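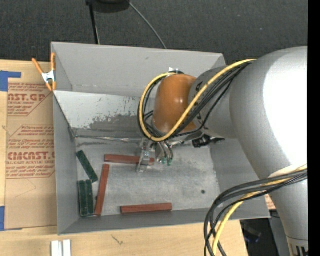 Posted by filov69 in Home & Storage, February

How do I get a musty smell out of plastic storage bins? I keep my winter sweaters in big lidded ones down in the basement, and when I opened them up this week everything smelled like an old tent. No mold that I can see. I wiped one out with dish soap and it smelled fine for a day, then the stink crept right back. I'd hate to toss them all - they weren't cheap!

Ibarra
Been there! Plastic hangs on to smells way longer than you'd think. Mix one part white vinegar with 3 parts warm water, fill the bin a couple inches, slosh it up the sides and let it sit for about 10 hours. Rinse, then leave it outside with the lid off (do the lid too, the groove around the rim is where mine was worst). If it still smells, crumple up newspaper, shut it inside for 2 days and sniff again. Wash the sweaters before they go back in, or you'll be doing this all over again next month.

dristimura
baking soda. works for me

Breltberg
Vinegar is fine but I'd look at the basement first. Mine was at 69 percent humidity when I finally bought a cheap gauge, and no amount of scrubbing was going to fix that. I run a dehumidifier now and keep the bins up on a shelf, off the concrete. Also make sure the sweaters are bone dry when you pack them - wool can feel dry and still be a little damp in the seams.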